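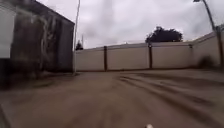 Fig. 1. The yard behind the workshop, with the wall we used as our far boundary. The bit of white at the bottom is the front of the robot.

Search this site Enter keywords Go

Category: Student Projects > Mobile Robotics > Kit Reviews

Testing the Plerix Rover Kit Outdoors

So my partner Nilmini Mondal and I picked the Plerix for our term project, mostly because the department already had one on the shelf and we wanted to be driving by July (we were, just barely). The kit is sold as a ready-to-teach outdoor rover. You get the base, the body shell, a charger, and the Katene software, which runs on a laptop and does the teleop and the recording. Our job was to decide if next year's class should use it.

Putting it together was the easy part! The manual says one afternoon and it took us one afternoon, plus a second trip to the lab for a hex key that wasn't in the box. Katene was fussier. It wouldn't pair with Nilmini's laptop at all, and on mine it only worked after I rolled back an update. I'd mark them down for that, and for the help page, which sends you in a circle.

Then we took it out to the yard. It's brown dirt, no paving, with a long cream panel wall across the far side and tire tracks curving all over the right half. I liked it as a test area because it's wide open and the dark posts in the wall give you something to steer by. You can see in Fig. 1 how blurry the ground gets in the camera view, while the wall and the big tree behind it stay readable. I ended up driving by the wall and mostly ignoring the dirt, and my lines got a lot straighter once I did.

We did 11 runs of 20 minutes each. The battery got through every one, though on the last couple the low-power beep started early and I got nervous and turned back. We lost the link 3 times, always near the building corner. The rover just stops when that happens, so no harm done, but you do have to walk over and restart Katene by hand (annoying with a clipboard in the other hand).

We also borrowed the Dumine wheel set, a $300 add-on with chunkier tread. Nilmini thinks it's worth it for the turns. I couldn't feel much difference and would spend the money on a second battery, so we agreed to disagree and put both opinions in.

Our supervisor, Genowefa Jakubowski, asked how it compares with the Reltanier, last year's kit. The Plerix is quicker to build and nicer to drive. The Reltanier has way better logs, and its export opens in a spreadsheet without any cleanup. We'd go with the Plerix for a driving course and keep the Reltanier for anything with heavy data work. Our run sheets are in the project folder, and the wiring notes still need to be typed up.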